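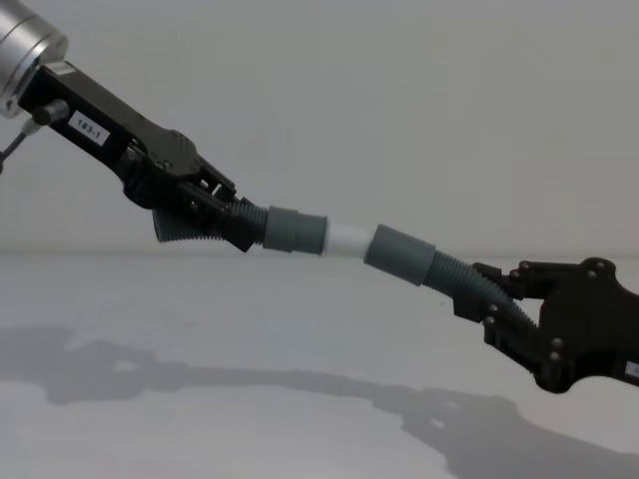 Fragkou

Planner minutes, 22 Jul 2022

I took notes again, so blame me for typos! We talked hoses first - both arms hold one end each, and Sturnum still plans them as two separate jobs. I'd like one shared plan, and most of us agreed. Logs show 11 timeouts in 200 planning runs, all in the two-arm solver. Workanon stays on the April build for now.
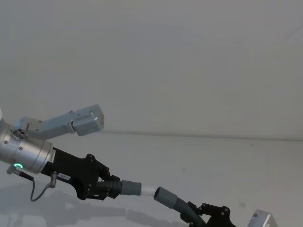 Grip limits

We're keeping 24 as the force cap until the new config loader is merged.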